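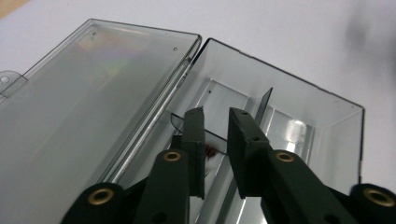 Page last changed: Monday, 16:40 (K. Rajan)

Small Parts Storage and Sorting, handout 4
Hinged cases, dividers, and what goes where

Notes from the session, tidied up a bit. Kavitha's slides are on the shared drive, these fill in what she said over them. Bring this sheet to the practical, there won't be spare copies.

1. Why cases at all

Recap from handout 3. Drawers are for things you reach for all day. Tubs are for bulk. Cases are for sets: parts that belong together and need to travel together. A case that lives on the shelf and never moves should probably be a drawer.

Clear plastic hinged type is what we use for most of the course. Lid and base joined along one long side, lid folds right back and lies flat on the table. Open it all the way before you start. Half-open lids fall on your knuckles and knock things out of the tray.

The words, so we all mean the same thing:

Lid - the flat half. 
Base or tray - the deep half, with the walls.
Well - the space inside the base.
Divider - upright sheet that splits the well into sections.
Latch tab - the bit that sticks out from the lid and holds it shut. On the clear one at the top of the page it has a round hole in it.
Rim - top edge of the walls.

Don't call the tray "the box". Last year half the inventory sheets said box and it could have meant the case, the carton or the shelf bin.

2. Choosing a case

Questions to ask, any order:

What is the longest thing going in? Measure it, don't guess.
Will it fit flat or only on the slant? On the slant = too small, go up a size.
Do you need to see in without opening?
Does the wall slope? Sloping walls lose you space at the floor. Measure the floor, not the rim. Most people get this wrong the first time.
How much will it weigh full?

Weight limit for our shelf cases is 400 g including the case. Above that it goes in a Dernow bin on the bottom row. This is a course rule, the hinges don't like being lifted full by the lid.

Question from Sivaprasad: what about lifting by the base with the lid open? Fine over a table. Not across the room.

3. Dividers

A divider is only useful if both sides of it are used. If one section stays empty for the whole term take it out and use a smaller case.

Thin ones bend. A thin sheet is OK for keeping two kinds of part apart but don't lean anything heavy on it. Check it is standing upright before you shut the lid, if it has ridden up the lid wont close and people force it. Forced lids are how latch tabs get snapped.

Put the divider in BEFORE the parts. Obvious, still needs saying.

Where to put it:
Long thing and short things: divider off centre, long thing gets the bigger side.
Two lots of the same size: middle.
One thing that tangles: give it a section of its own, see next part.

4. Wire, cable, straps

The troublemakers. Anything thin and springy wants to make an arch and sit up above everything else. Then it gets trapped at the hinge or pokes over the rim.

Method from the demo:
Coil it loosely, two turns at most for short lengths.
Tuck the free end under the coil.
Lay the coil against a wall, away from the hinge side.
Small solid parts go in after, next to the coil and never inside it.
Press down lightly with a flat hand. Springs back over the rim? Wrong case.

If a part has its wire attached (little sensors, earpieces, lamps etc) the part goes down first and the wire goes round it. Nandini's way is the other way round, wire first as a kind of nest. She showed it and it does stay put better with very light parts. Either is accepted for marking, just say which one you used.

Never wind wire tight round the part. Kinks near the join, and then it's scrap.

5. Labels

On the base. NOT on the lid. With the lid folded back flat the label ends up underneath where it's no use to anyone, and lids get swapped.

Label says: case number, what's in it, who packed it. Block capitals. Our numbers run up to 224 at the moment, take the next one from the sheet by the door and write it down there straight away. Jocelyn spent most of a morning in November sorting out duplicates.

Kevmont labels peel off clean, the Zotgate ones leave glue. Use up the Zotgate ones on cardboard.

6. Emptying and checking

Work on a plain light surface, nothing else on it. Small brown or dark parts show up well on white. Clear parts don't, use the dark mat for those.

Lid right back.
Look before touching. Anything caught at the hinge?
Biggest thing out first, unless the wire is over it, then wire first.
Take the divider out and look along where it stood, bits collect there.
Clear plastic is shiny and a bright reflection on the floor can hide a washer. Tilt the tray or move your head.
Wipe with a dry cloth. No solvent, it clouds the plastic.

Faint rainbow colours on a clear lid: someone asked if that means damage. Not by itself. Look for actual cracks, mostly near the holes and the hinge corners.

7. For next time

Pack 2 cases from the mixed tub. One with a divider, one without. At least one has to have something with a wire.
Fill in a contents sheet for each (template is in the Sales folder, don't ask, it is getting moved).
Swap with your neighbour and empty theirs by section 6. Write down anything that snagged.

Practical starts at 11, room as before. Sheets to Kamala by the end of it, questions about marking to Kavitha.

Handout 5 is foam inserts. Bring a ruler and a soft pencil.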